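Workshop Tips: Planning for a Small Benchtop Arm

Measure the bench before you look at a catalog. An arm needs room for its base, its reach and the stuff you want it to pick up, and people only ever measure for the first one. Lay out masking tape where the base would go and leave it there for a week. If you keep putting things inside the tape, pick another spot.

Write down the job in one sentence. Ours was "move small packets from the bench top to a bin." Everything we bought was checked against that sentence, and it kept two nice but useless accessories off the order.

Split the budget in two. Put the arm and gripper on one line and everything else on the other: mounting plate, power strip, clamps, spare finger pads, bins, a lamp. Junpei Yokoyama did our first budget with a single line and we ran out before we had anything to bolt the arm down with. The second line should be no less than a third of the total.

Ask for the payload with the gripper fitted. The number on the front of the sheet is often for a bare wrist. The gripper and its camera come out of that figure first – what is left is what you can lift. Cimwood gave us the corrected figure by email the same afternoon. Kamata took 14 days, so ask early.

Check how wide the fingers open. Take your fattest item to the bench with a ruler. Allow extra for the times it is lying at an angle.

Buy spare pads with the arm. We ordered 6 pairs from Nosance and paid shipping once. Buying them a pair at a time cost us more in shipping than in pads.

Look at returns. A restocking fee is fine if you know about it. Get it in writing, along with who pays the freight.

Try it on your own stuff. Most dealers will show you an arm picking up foam blocks. Bring a bag of whatever is on your bench and ask them to use that. Soft packets, shiny labels and black things on their sides are worth bringing.

Don't forget light. A wrist camera sees the bench from close up, and the arm puts its own shadow in places the ceiling fixture used to reach. We set aside $50 for a lamp with a bendable neck and spent all of it.

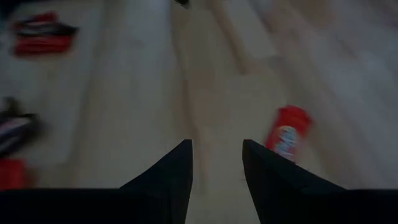

Plan for the lamp to be on its own switch, so it can stay on when the rest of the shop is dark. Itsuki Nishimura fixed ours to the shelf upright with two hose clamps, and it has stayed put.

Leave the old bench top alone until the arm has been running for a month. We priced a new top at $112 and held off. Wood with a lot of grain is fine to start on, and a sheet of plain gray mat is cheaper if you want to try something else.

Last, pick a delivery day when someone is free to open the boxes. Ours came on a Friday at 4:30 and sat in the hall all weekend.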